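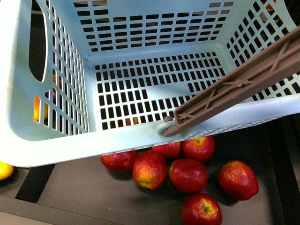

Lemons going moldy before I can use them - what am I doing wrong?

Last updated: March

Daiane Lacerda
I buy lemons in bulk for the bake stand I run on Fridays, and I lose a bunch every single time. I keep them in the garage in a plastic basket with slots in it, so I figured they'd get plenty of air. By day 7 a few have fuzzy spots and the rest feel kind of leathery. Do I need to wash them first? Is the garage just a bad idea?
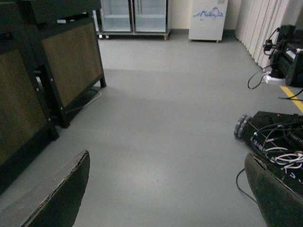 Subira Magesa
Garages swing way too much between day and night, so I'd start there! I kept mine in the garage in Tolmont for years and they always dried out. A smooth gray floor and a workbench along the side look nice and cool, but the air warms up fast once the sun hits the door. Put them in a zip bag in the fridge drawer with the air squeezed out. Mine last 3 weeks easy. And don't wash them until you're ready to use them - water sitting on the skin is what gets the mold going.

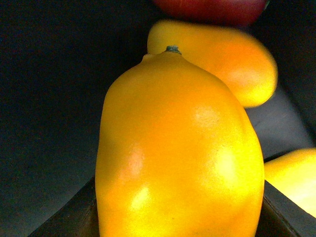

Oh, and check the stem end when you buy. If it's soft there, leave it at the store.

Alfredo Malabanan
Just juice them all and freeze it. I fill an ice cube tray, 16 cubes, done. Zest them first or you'll be sorry.

Adalberto Rangel
What Subira said about the fridge, but also don't pile them deep. One bad one at the bottom ruins its neighbors and you won't spot it for days. 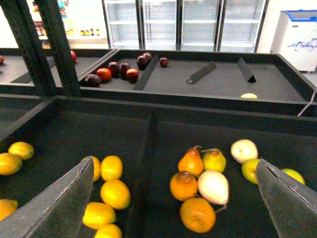 Lemons in a black divided bin

I go through mine every couple of days and pull anything with a soft spot. The small ones go first at my house.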